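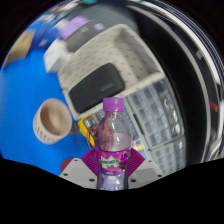
A reader wrote in to say that ribbed pads are wasted on soft drink bottles, and that a flat silicone pad will hold just as well if you squeeze a bit harder. I'd have agreed a month ago. I've now run the two side by side and I don't any more.

19/12/2019

The two finger sets are the ribbed Oletti ones, in magenta, and a flat pair from Dronow. Both go on the same Wustus hand-held gripper with the same screws, so swapping over takes me five minutes once I've found the hex key. I did the whole comparison at the bench with the blue top and left the usual stuff sitting on it: mug, red coaster, parts organisers, multimeter with its leads everywhere. I could have cleared it, but I wanted the camera to cope with a normal bench.
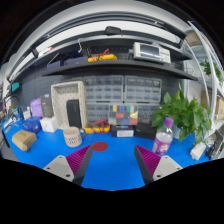 What I tried

Each set got 31 lifts on a plastic drink bottle. Pick it up, hold it for six seconds, put it back down. I called it a slip if the bottle moved in the pads enough for me to see it on the video afterwards.

The Oletti set slipped five times, and most of those were my own fault for coming in too low. Dronow slipped more often than I could be bothered arguing about. Squeezing harder did help, up to the point where the sides started to buckle and the bottle twisted on the way up.

The ribs aren't perfect. They pick up lint, and on anything with a paper label they leave little lines. I also found the grip depends a lot on where the label sits -- the film is slicker than the bare plastic.
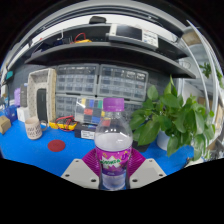
Do the ribbed fingers need a different calibration from the flat ones?

They do, a small one. The pads are thicker, so the closed position has to be zeroed again each time you swap. If you skip it, the width reading is off for the whole session.

The camera is the part I'm least happy with. The wide lens takes in most of the bench, which is handy, but small print on labels goes soft and I can't rely on it. I'll try the narrower lens in January, when the order from Llanos turns up.
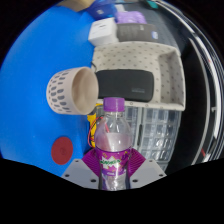 Bottle held in the ribbed fingers, wide lens.

The Dronow set is going back in its box for now. I might still use it for flat things like cases and cartons, where the ribs don't do much.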